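Les baguettes ont trouvé leur maison : l'atelier cuisine d'Esta ouvre ses portes au quartier

Publié le 21 février 2025

On l'attendait depuis le mois d'octobre, et ça y est ! La cuisine partagée d'Esta, au rez-de-chaussée de l'ancienne imprimerie Agyeman, accueille désormais les habitants deux soirs par semaine. Au menu des premières rencontres : des nouilles, des raviolis, du riz et beaucoup, beaucoup de baguettes. L'association Flakiline, qui porte le projet, a reçu 503 demandes d'inscription pour la saison. Chaque soirée compte 31 places, et la liste d'attente s'allonge déjà.

« Je pensais qu'on passerait l'hiver à coller des affiches, et voilà qu'il faut ajouter des dates ! » se réjouit Adesuwa Iyamu, la coordinatrice. Elle a tenu à ce que tout le monde cuisine, mange et range ensemble. Le repas commence à 19 heures, la vaisselle vers 21 heures, et personne n'a l'air pressé de rentrer chez soi (le soir de notre passage, on discutait encore bouillon sur le trottoir en enfilant les manteaux).

Côté matériel, l'équipe a fait simple. Une grande table, des bols dépareillés donnés par les voisins, et des couverts que chacun vient prendre avant de s'asseoir.

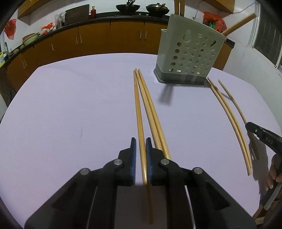 Kohei Ogura anime le premier cycle, consacré aux nouilles et à tout ce qui les accompagne. Avant même d'allumer le feu, il fait travailler les mains : tenir la baguette du bas, bouger seulement celle du haut, attraper un haricot, puis un deuxième. Les baguettes en bois clair se posent directement sur le plateau lavande pâle de la table, et les autres attendent debout dans le grand pot à couverts gris-vert, percé de rangées de trous ronds pour l'égouttage. Le bois reste son matériau préféré pour débuter, car il accroche mieux les nouilles que le métal. Il insiste aussi sur l'entretien, avec un enthousiasme communicatif : un lavage à la main, un rinçage rapide, jamais de trempage prolongé, et surtout de l'air pour le séchage !

Rasmus Vasiliauskas, inscrit dès le premier jour, avoue qu'il mangeait ses nouilles à la fourchette depuis toujours. « Mon fils se moquait de moi. Maintenant on s'entraîne tous les deux à la maison, avec des cacahuètes, et je gagne une fois sur trois. » Sa voisine de table, elle, est venue pour la pâte à raviolis et repart chaque fois avec un petit paquet fariné sous le bras.

L'aménagement de la cuisine a été réalisé avec un budget de 3000 euros, réuni grâce à une collecte et à la vente de soupes sur le marché. Corrado Cocco, menuisier à la retraite, a repris les portes des placards une par une. Il prépare maintenant une étagère pour les bocaux et cherche des chutes de bois : les dons peuvent être déposés à l'accueil aux heures d'ouverture.

La suite du programme est déjà bien remplie. Ermanno Colombo prendra le relais au printemps avec un cycle sur les pâtes fraîches, et une soirée soupes réunira les deux groupes autour de recettes apportées par les participants. Les enfants sont les bienvenus à partir de huit ans, accompagnés d'un adulte.

Les inscriptions se font sur place, à l'accueil d'Esta. Prévoir un tablier, un torchon et une boîte pour emporter les restes.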